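第3章　粉末の容器と、そのまわりの整理

前の章では、家の中の物を「毎日使う物」と「ときどき使う物」に分ける方法を学びました。この章では、粉末の入った容器を取り上げます。粉末は、こぼれると広がり、さじやふたにも付きます。ですから、容器の中身だけでなく、ふた、さじ、台、近くの箱までを一つのまとまりとして考えます。

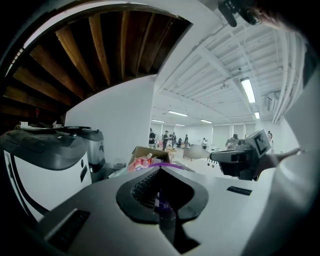
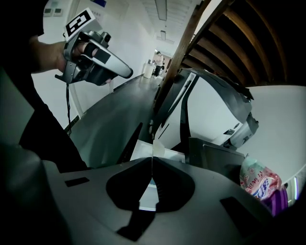
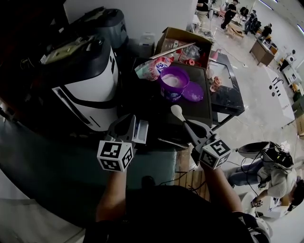

3.1　この章で学ぶこと

この章を読み終わったとき、次のことができるようになるのが目標です。

・粉末の容器を開ける前に、台の上に必要な場所を作ることができる。
・さじのすりきりと山盛りの違いを、自分の言葉で説明できる。
・外したふたの置き方を選ぶことができる。
・包装に使われていた材料を、残す物と捨てる物に分けることができる。

計算が必要なところは少しだけあります。計算が得意でない方も、表を書きながら進めば問題はないと思います。

3.2　始める前に考える問い

三枚目の写真には、白い粉末の入った紫色の容器があり、容器の右側に丸いふたが立てかけてあります。ふたには粉末が少し付いています。みなさんの家では、容器を開けたとき、ふたをどこに置きますか。上向きですか、下向きですか、それとも立てますか。

ふたを下向きに置くと、内側に付いた粉末は台に移ります。上向きに置くと、台はよごれにくいですが、広い場所が必要です。立てかける置き方は場所を取りません。しかし、容器を動かすとふたが倒れることがあります。どの置き方にも良いところと困るところがありますので、台の広さと、次に何をするかを見て決めてください。

答えをノートに書き、日付も入れておきましょう。章の終わりの練習で、もう一度その答えを読みます。

3.3　言葉の整理

作業面　物を置いたり、量ったりするために使う面のことです。台の面の全部が作業面になるわけではありません。箱や袋が置いてある部分は、作業面から引いて考えます。

すりきり　さじに入れた粉末の上を、平らな物で水平にならした状態です。この本では、特に説明がないとき、さじ一杯はすりきり一杯を意味します。

仮置き　作業が終わるまでの間だけ、物を置いておくことです。仮置きした物がそのまま残ると、次の人の作業面が小さくなります。

外装と内装　外装は一番外側の箱や袋、内装はその内側で品物を包んでいる材料です。三枚目の写真の段ボール箱の中には、透明なプラスチックの包装が見えます。箱の中に残った包装は忘れやすいので、箱をたたむ前に必ず底まで見ます。

3.4　事例：イェンセン家ではなく、ヤンセン家の台

初版の原稿では名前の読み方をまちがえていましたので、見出しに残して注意しておきます。Jansenは「ヤンセン」と読みます。

ヤンセン家では、粉末の容器を使うたびに、台の上を片づけるところから始めていました。容器を置く場所には、前の日の袋や空の箱が残っていたからです。相談を受けたラフィア・ミラニさんは、最初に新しい棚を買うことをすすめませんでした。台の上にある物を全部紙に書き、それぞれの横に「今日使う」「今日は使わない」と書くように頼みました。

記録を見ると、一回の準備に約30分かかった日もありました。準備の多くは、物を右から左へ動かし、また戻すことでした。そこで、ミラニさんは次の順序を提案しました。

一　今日は使わない物を台から下ろす。
二　容器を台の中央より少し奥に置く。
三　さじと、量った粉末を受ける皿を手前に置く。
四　ふたの場所を決めてから、ふたを開ける。
五　量り終わったら、先にふたを閉め、そのあとでさじをふく。

五番の順序は小さいことに見えますが、家族の意見が一番分かれたところでした。さじを先にふきたいという人は、粉末が手に付くのをきらいます。ふたを先に閉めたいという人は、容器を倒すのを心配します。この本では後の考えを採用しますが、容器が重くて倒れにくい場合は、どちらでもかまいません。

3.5　量と容器の大きさ

粉末を毎週100グラム使う家で、大きい容器を買うのは経済的でしょうか。値段だけを見れば、大きい容器のほうが安いことが多いです。しかし、容器が大きいと、底のほうの粉末をさじで取るときに手が縁に当たります。また、保管の場所も広く必要です。

練習用の「レリッツ式記録表」には、使った日、さじの杯数、残りの高さの三つの欄があります。残りの高さは、容器の外から測るのではなく、粉末の面を平らにしてから内側で測ってください。表の見本は201ページにあります。

さじの大きさが変わったときは、表に線を一本引き、新しいさじの名前を書いてください。前のさじと新しいさじの杯数を足してはいけません。学習者の記録で一番多いまちがいは、この足し算です。

3.6　準備の練習

自分の家の台を一つ選び、今の状態を図に書いてください。きれいにしてから書く必要はありません。箱、袋、容器、ふたの場所に名前を付け、仮置きの物には丸を付けます。

次に、3.2で書いた答えを読み、ふたの場所を図の中に書き入れてください。場所がない場合は、どの物を動かせばよいかを矢印で示します。二人で学習している方は、図を交換し、相手の図だけを見て容器とさじの場所を言えるかどうか確かめてください。

この図は次の節でも使います。鉛筆で書き、消さないで保管してください。

（執筆担当　リアンネ・フックストラ）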